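PDF printed to the virtual printer becomes much bigger than the PDF saved from the same program

posted by bluefolder
Sunday, September 11, 2022

Hello to all. I write manuals in Kundumard Writer and I must send them as PDF to an office in Hovthorpe, where the mail server refuses big attachments. If I use "Save as PDF" in the program, my file is 887 KB. If I print the same document to the Trutirham virtual printer, the file is 11 MB and the text cannot be selected any more. I would like to keep the virtual printer, as it puts our letterhead on every page and the program itself cannot do this.

I have already tried another paper size and I have installed the printer again. Nothing has changed. Is there a setting I have missed?

posted by Sönmez Copy and Print

The fact that you cannot select the text is the important one. It means that your pages are converted to images before they go into the PDF. Every page is then a large picture, also the pages where there is only text, and the file grows very quickly.

Please open the printer preferences (not the print window of the program, but the preferences of the printer in the system settings). Under Advanced there is a line "Print text as". If it says "Bitmap", change it to "Outline or font". Then look at "Embed fonts" and choose "Subset". With "Full" the whole font is put into the file, even if you have used only a few letters from it.

Check also the letterhead. If it is a scanned picture with transparency, some drivers flatten the complete page under it, and you have again a bitmap. Save the letterhead without transparency, or as a vector file, and load it again in the watermark section.

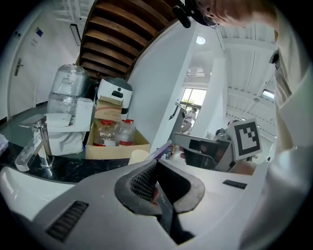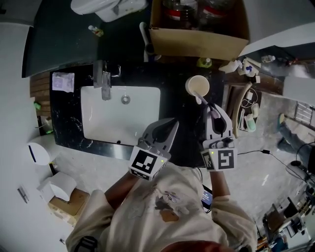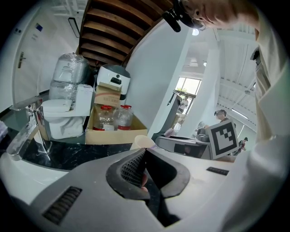
After the text is repaired, the images in the document are the next thing to look at. The driver has two settings for them, the resolution and the JPEG quality, and people often lower both to the minimum at the same moment. I would first lower the resolution only. For reading on a screen 156 dpi is sufficient, and you can leave the quality at "High". When the quality is too low you will see it first in fine pale lines on a dark surface — the veins in the black marble pattern around the washbasin in the last picture are a good place to look, zoomed in to 200 percent. If such lines become square blocks, go one step back. Large plain areas do not tell you much, they look acceptable almost always.

Make the test with one page before you print the full manual. The driver keeps the old settings for a program that is already open, so close Kundumard Writer and start it again after each change.

posted by tray2empty

just zip it

posted by marginal_note

Zip will not help much here, the images inside a PDF are normally compressed already.

I had the same problem with a manual of 328 pages, and in my case the reason was the letterhead, as written above. Another way is to save the PDF directly from the program and add the letterhead afterwards in a PDF editor, with the function "Background" or "Overlay". The text stays as text and the bookmarks are also kept, and these you lose with most virtual printers. It is one step more for each file, but many editors can do it for a whole folder.

posted by bluefolder

Thank you for the answers. "Print text as" was set to Bitmap, I do not know why. Now I can select the text. The letterhead is a PNG with a transparent background, so I will ask our designer for the vector file and try again when I have it.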